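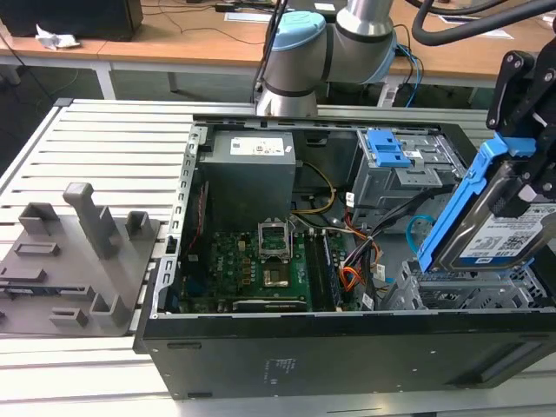

I have owned the same desktop computer for long enough that it has outlived two desks, a marriage of convenience with a very loud printer, and my belief that I am a person who keeps up with things. It's a black tower. It sits on the floor by my left foot and in winter I put my left foot on it. Last November it began to make a noise like someone slowly unwrapping a hard candy in a theater, and I did what any responsible adult would do, which was turn up the radio.

The noise was a hard drive. I know this now. At the time I had theories involving mice.

My friend Baltasar Painemal, who fixes pinball machines and therefore believes he can fix everything, told me on the phone that a ticking drive is a drive saying goodbye, and that I had maybe a week to get my stuff off it. He asked when I had last made a backup. I told him I had a system. The system was a folder on the desktop called BACKUP, located on the same drive as everything it was backing up. There was a silence on the line that I will remember.

So I copied things. This took fourteen hours and turned into an archaeological dig. I found four drafts of the same cover letter, for a job at a company called Loltska that I did not get and, judging by the third paragraph, did not deserve. I found 700 pictures of a dog I was looking after for a weekend. I found a spreadsheet titled "NEW BUDGET real one" with a single entry, for soup. All of it got carried over to an external drive with great care, as if a museum had asked.

Then came the part where you open the case.

If you haven't been inside your computer before, the first thing to know is that it comes apart a lot more easily than you would like. Lay it on its side, undo the screws at the back, slide the panel off, and there's the whole business looking up at you. I had expected something sealed and serious. What you get is a big box full of air with a green board at the bottom and a lot of cable that seems to have been put in by someone late for a train. Yellow and black, red, orange, all bunched up and headed off in different directions with little white plugs on the ends. I've seen the inside of my own kitchen junk drawer and felt less implicated.

The second thing to know is the dust. Mine had formed a felt. I could have made a hat, or at least a beret. I took the tower out on the back steps and went at it with a can of compressed air from Baird, the hardware store on the corner, and a gray cloud rolled off toward the neighbor's laundry. I went back inside and did not look out of that window again until dark.

The third thing is that most of what's in there is not your problem. I had a printed diagram and spent a happy twenty minutes matching it up like a bird-watcher. Power supply: the gray box with the alarming label. Memory: the long sticks standing side by side. Processor: the square one that cost the money, leave it alone. I know of a man in Kuruvbridge who lifted his out "to have a look" and his computer has been a side table ever since.

The drive itself was a letdown, to be frank. You carry all those years around in your head as something large. The thing that actually holds them is the size of a paperback, silver on top, with a white sticker, and it says 1.0TB on it, and that's your twenties and most of your thirties. It weighs what a can of beans weighs. I stood there with it in my palm and felt that there should have been some ceremony, and then I put it on top of the microwave.

Taking it out was two plugs and a tray. One plug is wide and flat and brings the power, the other is small and flat and brings everything else. Both come out with a firm, straight pull. I used the other method, wiggling and swearing, and they came out anyway. The drive lives in a metal cage with blue plastic tabs, and you pinch the tabs and it slides toward you. I did not know about pinching. I spent a while looking for a screw that had never been there. Baltasar, by phone: "Is there anything on it that looks like it wants to be squeezed?" There was.

The new drive came from Sondetska, a shop across town that sells computer parts, phone cases and, in a glass cabinet by the register, knives. I bought the same size as the old one. The fellow behind the counter tried to talk me into something far bigger and faster, and he was right, and I said no out of a loyalty I can't explain to a budget that consists of soup.

Some notes, mostly for me, for next time:

Take a photo of the cables before you pull any of them. I took one of my thumb.

Unplug the thing from the wall. Touch bare metal on the case before you touch anything green. I did this so often it began to look like affection.

Put the screws in a bowl. Not a bowl that anyone in the house might also put peanuts in.

The plugs are shaped so that they only go in one way round. If you're pushing hard, you have it upside down. I would like this printed on a card and handed out at birth, and not only for computers.

Tuck the spare cables away from the fans before you close up. I skipped this. On first power-up the tower made a sound like a playing card in bicycle spokes, and I aged a year before I got the panel back off and found a loose bit of wire tapping a blade.

Once that was sorted it started up. I won't pretend I was cool about it. I made my wife come in from the other room and look at a progress bar. Reinstalling everything took the rest of the evening, and I was asked for my password for services I don't remember joining, including one for recipes and one that seems to be for boats.

The BACKUP folder now lives on a separate drive in a different room. I've renamed it BACKUP real one. The old drive is still on top of the microwave, next to the takeout menus, and there is one screw left in the bowl that I can't find a hole for.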